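Calligraphy at Home > Set-Up Guides
Tuesday, February 27, 2024 | By the Prindesau workshop desk
3 min read

Section 4: Writing your first strip

You've got your table cleared and your paper cut, so now comes the fun part! Read all the steps once before you pick up the brush.

1. Lay the practice strip straight in front of you, close to the edge of the table so your arm can move freely.

2. Set one paperweight on each end. Keep them off any square you plan to write in.

3. Pour a small pool of ink into the dish and place it past the strip on your brush side. Left-handers, swap this over.

4. Load the brush, then stroke the tip along the rim until it comes to a point.

CAUTION: Ink stains. Spots on the tabletop come with the hobby, but wipe them up before they dry, and keep your sleeves rolled.

5. Write from left to right, one character per square. Use the diagonal guide lines to find the center before the tip goes down.

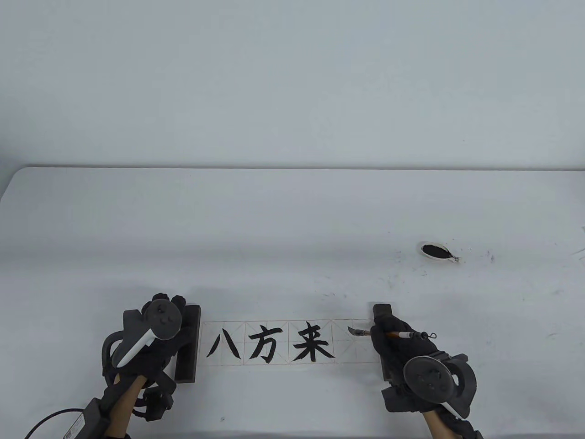 Fig. 4: 八方来 in the first three squares, with the brush starting on the fourth.

6. Pause after every character and look at it against the grid. 八 is a wonderful warm-up, just two strokes, and so much depends on the gap between them! 方 asks for more care with the hook, and 来 needs a good straight vertical to hang everything on.

7. Touch the brush down lightly to begin the next square. If the ink spreads fast, lift off and drain the tip on the dish again.

NOTE: Leave the strip under its weights for 10 minutes when you finish. Thin paper curls as it dries.

8. Rinse the brush in cool water, reshape the tip with your fingers and hang it by its loop, if it has one.

Go on to Section 5 for longer phrases.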